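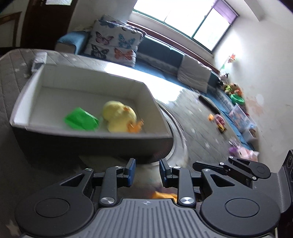
How often should plush toys be washed if they live in a basket on the bed?
Every couple of months is enough for most of them, and more often for the one or two that get slept with or dragged through meals.

Posted in: Kids' Rooms and Laundry

tallowbee
Asking the above for a friend and also for myself. We have a basket for the soft toys, white inside and dark gray outside, and it sits on the bed during the day and goes on the floor at night. There's a yellow duck in it that my youngest wants at all hours. The rest of them mostly sit in a pile by the wall. I've been washing everything at once, which takes up a whole Saturday's worth of machine time, and I'd like to do less.

pinrow_13
Only wash what gets handled. The pile by the wall can be vacuumed with the upholstery brush. Duck goes in on a cold gentle cycle inside a pillowcase with the end tied shut. Air dry. The dryer makes the fur go stiff on the cheap ones.

moss_and_hem
Disagree on leaving the pile. Plush on the floor picks up more dust than plush in a basket. If anyone in the house has allergies, the pile is what I would wash first. Get a second basket, or a lidded bin, and get them up off the floor.

pinrow_13
A lidded bin for toys that were put away damp is how you get a smell you can't get out. Open basket every time.

moss_and_hem
Then don't put them away damp.

Dunlin Street
We have a basket from Galtik, bought at the Dindcombe store, and the lining comes out for washing. Check yours before you load it up again. I went 10 months without noticing that ours had snaps under the rim. The water was gray.

tallowbee
Mine doesn't come out as far as I can tell. I've been wiping it down. Is that enough?

Dunlin Street
If it's a stiff-sided one, yes. Damp cloth, a little dish soap, then stand it on its side by a window until it's dry all the way into the corners.

fennelworks
Are you keeping anything else in it? We used to throw blankets and cloths in with the toys and the toys came out covered in lint. Green fleece on a white bear. I had to use a razor on it.

tallowbee
There's a bright green cloth in there with the duck. They go together, apparently. I'm not allowed to separate them.

fennelworks
Wash the cloth alone the first time then. Bright green is the kind that runs. After 3 washes ours stopped bleeding and I put it in with everything else.

pinrow_13
Going back to the bed question. If the basket sits on a quilted cover, wash the cover too. You can clean the toys all you like, but they go straight back onto it. Ours is a Rirnside quilted one and it takes an hour longer to dry than the label says. Hang it over two lines with a gap between or the middle stays wet.

Lorcan's Shed
Counterpoint, toys on a bed are fine and people wash too much. I grew up with a bear that was washed once. The seams on these things aren't made for it. We lost an elephant to the spin cycle and had to restuff it on the kitchen table.

moss_and_hem
Sew up loose seams before washing. Five minutes with a needle.

Lorcan's Shed
It was the seam that looked good that went.

tallowbee
What do people do about the sofa? Half the toys end up on or against it. Ours is teal and doesn't show much, but it must be holding dust.

Dunlin Street
Vacuum it the same day you do the toys. Cushion covers off if they have zippers. Turn the printed ones inside out so the picture doesn't fade.

moss_and_hem
I have a Morelli hand vacuum for the sofa and it's fine for dust, weak on crumbs.

tallowbee
Okay. Plan is duck and green cloth this month, separately. Quilted cover the same day. Plush by the wall gets sorted, and whatever hasn't been touched goes to the hall closet until April. Basket gets wiped while it's empty.

pinrow_13
Start the duck early in the morning so it's dry by bedtime.

tallowbee
It'll be in by 7.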